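The one-touch table

The rule is simple enough to fit on a fridge magnet, and Skadora will sell you the magnet. Touch each thing once. Pick it up, decide, put it where it lives. Do that every evening, the company's home course promises, and you will never face a messy dining table again.

I have been hearing versions of this since my mother took up filing, and I have my doubts. So in October I spent a few evenings with people in Grondemton who had paid for the course, looking at their tables.

Humaira Bajwa made it to lesson two. "It wanted me to name a home for every object," she says. "I've got a bag of bags. Where does a bag live?" She kept the labels and stopped watching the videos.

It is a fair complaint. The course is built around keys, mail and school notices, things that plainly belong somewhere. What piles up on a real table is mostly packaging. The fruit gets eaten and its foam net stays behind. A paper cup is too clean to bin, or somebody thinks so. Plastic bags are kept for the next shop, and the next shop brings more plastic bags.

Xiuying Deng, who finished all the lessons, thinks I am being unkind. She clears her table before she cooks and says it takes her no time at all. Then she mentions the spare room, and changes the subject to her tomatoes.

Skadora's brochure claims its customers handle 3,645 fewer objects a year. I asked how that was worked out and was sent a second brochure. This one featured a 522-page workbook, which I would have to put somewhere.

Titilayo Idahosa cleans houses for a living and has no system to sell. She starts with a rubbish bag, takes the obvious wrappers, then wipes whatever bit of cloth she can see. Sponge out first, sponge away last. She touches plenty of things twice. Her own table, she says, is clear at Christmas and when her sister visits.

I have not bought the magnet.

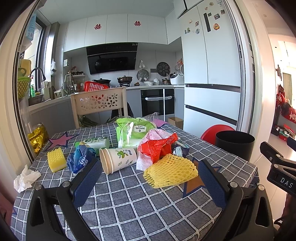 Bags, wrappers and a paper cup on a star-print tablecloth: the sort of pile the course skips.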